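April 22, 2024

Workshop notes, brick house for the Grera display

Good long morning on the little farmhouse, and I'm happier with it than I was on Friday, when I went home sure the roof would have to be redone from scratch. Miroslava Tkachuk came by with her box of old slopes (bless her, she had sorted them by shade!) and we found enough dark red ones to finish the back half. The count is now 2314 pieces, counting the garden wall and the goat shed.

The hinge still bothers me. The roof opens to 90 degrees and then the chimney bumps the dormer, so kids will push it, and something will pop off. I tried moving the chimney two studs toward the gable – better, though it looks a bit like it's sliding off. Fulvio Messina suggests making the chimney lift out on its own, and I'd like to try that before I take anything else apart.

Floor plan is settled at last. Kitchen downstairs with the stove by the door, bunk room above, ladder between them.

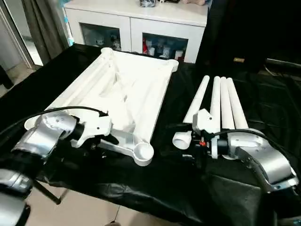

The pond is the other thing. I used up roughly 200 of the clear blue tiles and it still stops short of the path, so I'll either shrink it or wait for the Asell order, which should land in early May. Shrinking is probably smarter, and it would leave room for the picnic bench Miroslava keeps asking for.

Next time: chimney first, then the instructions for the shed. Fulvio has the spare baseplate.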